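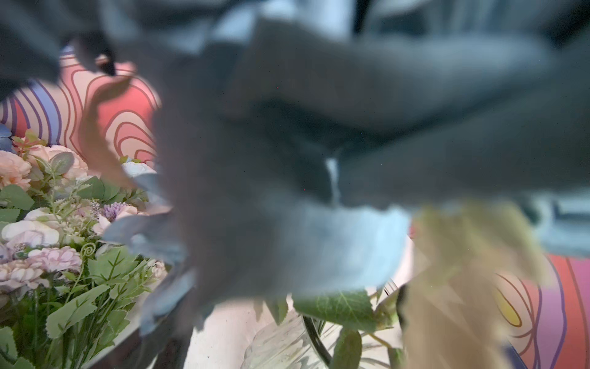

Notebook 7, p. 2

April, morning. Flower arranging, continued from the last entry.

Merike Butkienė wants it in writing that artificial stems are easier to arrange than real ones. I don't believe it and I said so at the bench. They don't wilt, granted. They also don't give. A real rose will lean over and settle against the glass if you leave it alone for a minute, whereas these stay at whatever angle the wire was last bent to, and the next stem in has to fight it.

The Siliņa method says greenery first, big heads second, thin stuff last. Tried it twice yesterday on the side bench and got the same result both times: a hedge with a face in it. The serrated leaves are the trouble. They catch on everything, and the curly tendrils catch on the leaves. By the time the pale pink peony goes in there's no clear way down to the neck and it sits up too high, like a hat. Merike says I'm pushing too hard. Possibly. I would like to see her do it without pushing.

Colour. The Pluvadberg sheet recommends "soft tones against a lively ground". Whoever wrote that hadn't seen our wallpaper. Coral, lavender, cream, yellow bits, all of it in rings and loops, and we are supposed to judge whether a pale pink rose looks balanced in front of it. I can't. Half the time I am looking at the wall. The dusty-blue roses hold up best, I think, although Merike prefers the pink and we left it there.

Vases. Two on the table, the clear ribbed one and the smaller purple one. I still say the ribbed glass is a poor choice if you want to check where the stem ends have got to, as the ribs break everything up. Merike says nobody looks at the stem ends. I look at the stem ends.
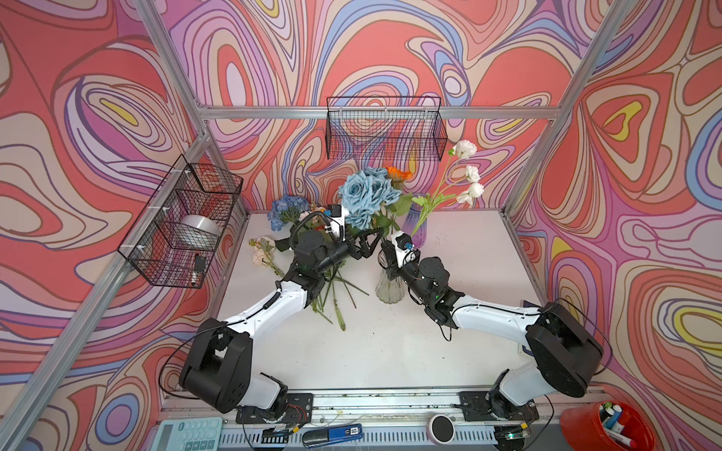
The purple one hides more and I have fewer complaints about it, except that it is small and I don't trust it with a heavy head. Skuston lists a weighted insert that is meant to cure this. Their last insert was meant to cure something as well and it is in the drawer.

Stem length. The Runomex guide has flower height at 2 times vase height, measured from the rim. Fine for one vase. With a tall and a short one side by side you get two neat bunches that have nothing to do with each other. I'd cut the blues shorter and let them sit between the two. Merike is against cutting anything before the new box comes. The order is for 2000 stems, so I don't see what we're saving them for.

To do:
Straighten the bent wires before they go back in the box, all of them this time.
Try big heads first, greenery after, and write down what happens even if it's worse.
Ask Siliņa whether their method was ever tried with artificial stems. I suspect it wasn't.
Wipe the ribbed vase inside and out.

Merike has read this and wants it noted that she disagrees with the paragraph on ribs.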